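News Programs Resources Contact
Support > Relationships > News

Bekell Center Opens Group for Former Partners of Manipulative Spouses

The Bekell Center will begin a peer support group in December for adults who have left a marriage marked by deceit or emotional abuse. Sessions last two hours and are free of charge. 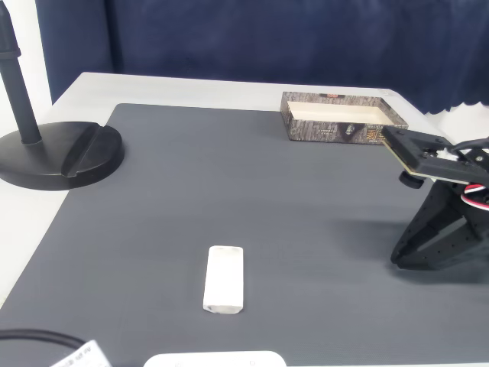 Enrollment is limited to 36 participants, and nearly 100 people have asked to be notified when registration opens. The opening session will be held at the Parnon Street office, where intake forms may be left.

Program director Aisyah Purba said many applicants spent years doubting their own judgment. "They want to hear from people who have been through it," Purba said.
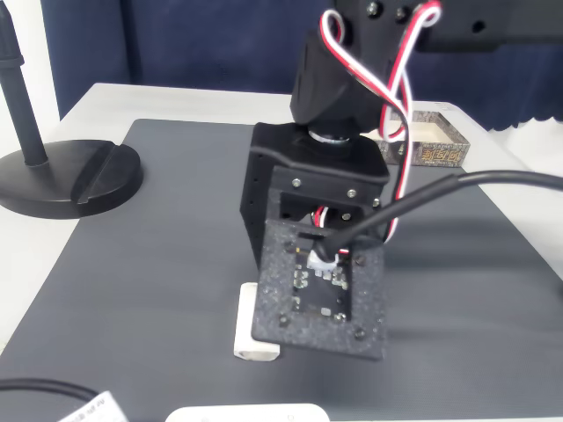 Robot arm over a table with a gray mat.

A second group is planned at the Lau office. Applicants in immediate danger should call emergency services.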